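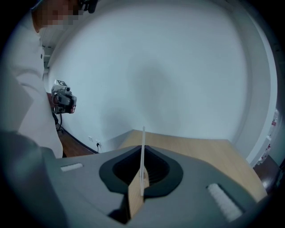
Piece of light wood and the thin white rod, from my side of the table. Second gripper on the left.

Monday, late. Should be asleep. Writing this with one shoe on.

So. Whole day of chores with a claw for a hand. My wrist is done. Slept badly, bus late, got in and Viorica already had the list taped to the door – pick up, put down, hand over, turn, again. She wants 65 clean runs of each before we move on to the next chore. We got 25 on the first one before lunch and I was feeling pretty good about it, then she went through them and threw out 4. Elbow in the way on two. One I just dropped the thing. One she wouldn't say, just made a face.

Ate standing up. Cold rice, Marjan's pickles.

Everybody at home asks me the same question, can it do the dishes yet. Mom asked again last night. I said no. She said then what do you do all day. I said Mom I do the dishes, sort of, so that later it can. Long quiet on the phone. Then she told me about her knee.

But it's a fair question and I keep chewing on it. What I think tonight, tired, might change by Thursday:

Picking up one stiff thing from a known spot, yes. I've seen the Drundeck arm do that all afternoon and not get bored. Move the thing a little, still yes mostly. Put it where it's leaning on something else and now you get three tries and a knock on the table. Cloth, no. Towels it folds like a drunk. Anything where you have to feel that it's slipping before it slips – I do that without knowing I do it, and then with the gripper on I can't do it either! First week I was terrible. Dropped everything. I had two fingers and no skin, basically, and I thought, oh, okay, this is what it has to work with. Felt a bit sorry for it.

Eugeniusz says five years for a kitchen. He said five years when I started, too. He used to run a shop floor at Marinho, door hinges, and he says the machines there were fine at hinges and hopeless at the bin the hinges came in. You'd get one upside down and the whole line stood there. Guy with a stick would walk over and poke it. He thinks there will always be a guy with a stick. I asked was he the guy. He was the guy.

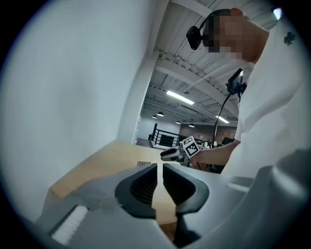
Other way across the same table. Marker on top of the far gripper, phone on its stand.

Afternoon was slower. Handovers are the worst chore on the list and I said so. Two people, two grippers, and you both have to agree when to let go without saying anything, because talking makes you lazy with your hands (Viorica's rule, I think she's right, don't tell her). With people you just know. With the grippers you both hang on, or you both let go. By three we had a sort of nod going, and then she said no nodding either. Fine.

Also my head was itching all day and you can't scratch with a gripper. Well you can. I did.

Abílio came up from Pandville to see how it's going and stayed maybe an hour. He wants to know about a stockroom, that's all he wants to know, will it put stuff on shelves. I told him what I'd tell anyone. Boxes that are all the same, soonish. The shelf in his stockroom, which I have seen, with the mops fallen over behind the paint – no. He laughed but he wrote somthing down. Then he tried the gripper himself and picked up his own car keys and was so happy, showed everyone. Took him a good while. He's a grown man.

Count at close was 356 for the month, all chores. Alaric thinks we're behind. We are behind. Akia people want everything by the end of March and Viorica says she'll call them tomorow, I don't want to be in the room for that.

Came home and the sink was full. Stood there looking at it. Washed up bare handed and caught myself going slow, lifting each plate straight up, stopping, setting it down square, like it counted. Plate, stop, plate, stop. Took forever. Dropped a fork behind the stove and got it out with a coat hanger, which no machine I know of would have thought to do, or bothered.

Need tape for my thumb. Need to call about the bus card. Mom again Wednesday, ask about the knee FIRST this time.

Bed.

4 comments
25 shares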